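Home Reviews Workbench About Contact

So the Pretora kit has been living on my big table since April, and I promised I'd write something once I'd used it for real. Two arms, two grippers, software from Todico, and a folding tutorial that is way more fun than it has any right to be! I paid 700 for the pair (a single arm is 400, but please get two if you want to do anything with cloth).

Takumi Tsuchiya talked me into starting with towels. Good call — they're forgiving, and you learn fast how much the two sides have to work together.

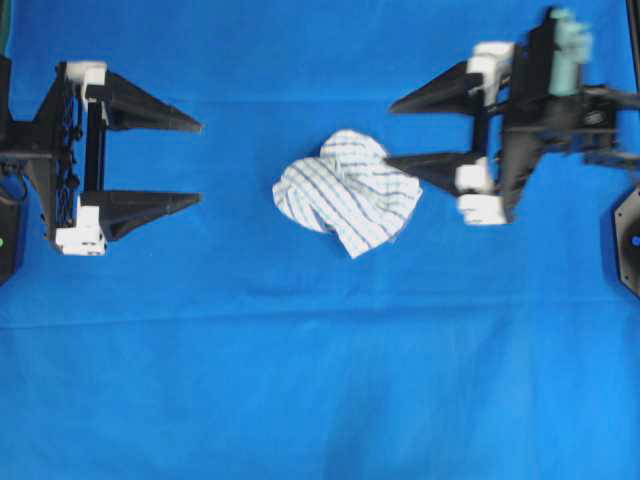

Page last changed: 14 August 2025

I went with a blue cloth under everything, and the striped towel starts out in a heap between the grippers, which is how the tutorial wants it. The pointy black fingers took some getting used to. I like them for pinching up a fold, less so for anything thick, and I'd love a wider set as an option.

My gripes: the manual is thin, and the cable chain rattled until I added a dab of foam. Support was great, though. Sota Kobori answered my email the same evening and sent me a new config file.

Would I buy it again? Yep. Next up is pillowcases — wish me luck, they're slippery little things.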